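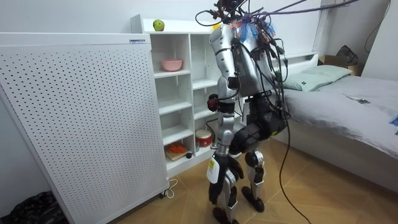 What happens to the staff when a workplace brings in humanoid robots?

In most cases the staff stay, but the content of their day changes: less carrying and tidying, more preparing of rooms, checking of results and handling of stops.

Reading time: 5 minutes

Automation of room work at Dernitholm

Dernitholm is a residence with furnished rooms for apprentices, seasonal workers and people who are recovering after a hospital stay. It has 60 rooms on two floors. It is known mainly for the early use of humanoid robots in housekeeping, which began in December with the machines of the firm Triken. The software for planning the work was supplied by Kazemi. In the literature on service automation the residence is cited less for the technology than for the agreement between the management and the employees, which is called the Dernitholm room agreement.

Background

Before the change, the housekeeping department worked in pairs. One pair prepared the beds and the other put the furniture and the kitchen items in order. The work was physically heavy, and absences from back pain were frequent. The management first considered wheeled machines of the kind that are used in warehouses. These were rejected, as the rooms are small and the shelves, beds and doors were built for the height and reach of a person. A machine with two legs and two arms could use the same space without rebuilding.

The employees heard of the plan at a staff meeting and were not satisfied with the way it was presented. Waltraud Kälin, at that time head of the early shift, asked for a written list of all tasks which would be given to the robots, and of all tasks which would remain. This list became the first part of the agreement.

Division of tasks

The robots take objects from shelves and put them back, bring linen to the room, and move small things from the floor to their place. The shelving units are a large part of the work, for the residents leave food, dishes and small personal articles in the compartments. The robot must decide what belongs to the house and what belongs to the resident. In case of doubt it leaves the object where it is, and a member of the staff decides later.

The following tasks remain with the employees: all contact with residents, all work with medicines, the cleaning of bathrooms, and every final check. Making the bed was at first on the list for the robots. It was taken back after the trial period, because fitted sheets took too long and the pairs could do it faster. Throwing away food is also reserved for people. This point was discussed for a long time, as a resident once complained that a half-eaten meal is still his meal.

Changes in the work

The largest change is the new position of room attendant. The attendant goes into the room before the robot, looks at the floor and takes away what could be a danger for walking. Bags, loose cables and rugs are the usual problems. The attendant then starts the task and stays within hearing distance. When the robot stops, the attendant reads the message and either helps or ends the task. A call to the technical service is made only after two stops in the same room.

The training for this position takes 2 weeks. It includes the safe distance to the arms, the use of the stop button, the care of cables and connectors, and the writing of a short report. Several older employees were worried about the reports, which are written on a tablet. The residence therefore also accepts reports on paper, and a colleague in the office types them.

The pace of the day is different as well. Earlier, a pair could choose the order of the rooms and would often leave the difficult ones until after the coffee break. Now the order is given by the Kazemi plan. Employees described this in the first internal survey as the most unpleasant part of the change. Since then each attendant may move rooms within the same floor, and the plan adapts to it.

Working together was another theme. Two people who make a bed talk with each other. An attendant who waits for a machine is often alone in the corridor. After complaints about this, the shifts were arranged so that two attendants are always on the same floor, and the shared break was made fixed.

Pay and employment

The agreement says that no employee of the housekeeping department may be dismissed as a consequence of the robots. Attendants are paid one grade higher than before. Those who did not want the training could stay in the bathroom and linen teams at their old pay. Critics have remarked that the agreement protects only the people who were already employed, and that positions which become free are not always filled again.

Similar projects

The hotel school in Vakivmont took over the task list almost unchanged, but left out the rule on breaks. It added a rule that residents can refuse the robot by hanging a card on the door. Dernitholm later accepted the same rule. The current version of the agreement is from May 14, 2025, and was signed for the employees by Waltraud Kälin.

See also: Service robot; Housekeeping; Shift work; Works agreement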